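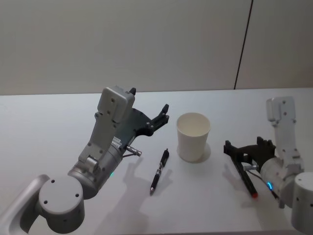

Pens-into-cup task, head camera view. Marker in the right gripper, pen still on the table.

Notebook home | Entries | Rig notes | Parts | People
Print this entry | E-mail this entry

August 6, 2024

A good long day on the cup task, and I want to get it all down while it's fresh, so forgive the rambling (Josefien, you can skip to the bit on mixing).

The question we've been chewing on since July is whether the policy does better if it learns from both arms working at once, or from one arm at a time with the other simply held still. Stelios has always favoured the first. I was leaning the other way, mostly out of fondness for tidy data, and I have to say he's looking rather clever this evening.

We had 1,330 demonstrations in the Povuvdale set after cleaning. Of those, 423 have the two arms moving together, and the rest are one arm at a time. I trained on 700 drawn only from the single-arm ones, then on 700 with all the together ones mixed in. Same settings, same seed, same Lorketti build. The mixed model is plainly smoother. With the first one, the left gripper tends to open and hover near the pen until the right has let go of the marker, a bit like somebody waiting politely at a door! The mixed one gets on with its reach.

It isn't all lovely. Both models still struggle when the pen lies diagonally with its clip towards the cup. The left fingers come in along the barrel and push it, and then of course the cup gets a nudge. I tried starting the left wrist a little higher and it helped on some runs, though I wouldn't swear to it yet. Christos thinks the shadow of the open fingers on the white top is confusing the depth estimate. He may well be right — the shadows are soft but they are large, and the pen often sits right beside one.

Still to do:
- repeat the mixed run with 2 more seeds before anyone gets excited
- turn the pen the other way round and compare
- ask Apostolos whether the Makris script drops frames at the grasp, as the gripper trace looks jumpy there
- send Spyros the loss curves, he has asked twice

Checkpoints are on Brarkitz in the usual folder, under today's entry.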